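Turnside: A Playground Game and Its 46 Rules
Project report by Emilian Roman and Ayodele Adebisi
Submitted 2024-12-06

1. Background
Turnside is a street game in which two teams try to kick over a can while the other team argues about it. We set out to write down how it is played in the Skoromura district, where every block is sure that it has the original version and that the next block cheats.

2. Method
In April we watched matches at five schoolyards and talked to former players. We collected 46 rules. Three of them were agreed on by everyone, and one of those is that you stop when it gets dark.

3. Findings
The Onuoha Street version allows a "turn," where a caught player may switch sides once. The Manix Park version allows it any number of times, so matches there tend to end with one very large team. Scoring is mostly by memory. The highest score reported to us was 863, by the man who claimed it.

Disputes took up more time than running did. We suspect older players remember the disputes better, too.

4. Equipment
One can, any size. Chalk if somebody has it. 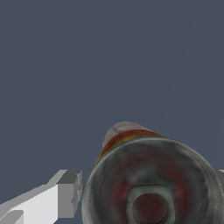 5. Limits of the study
Ayodele played in two of the matches and lost both, which may have colored section 3.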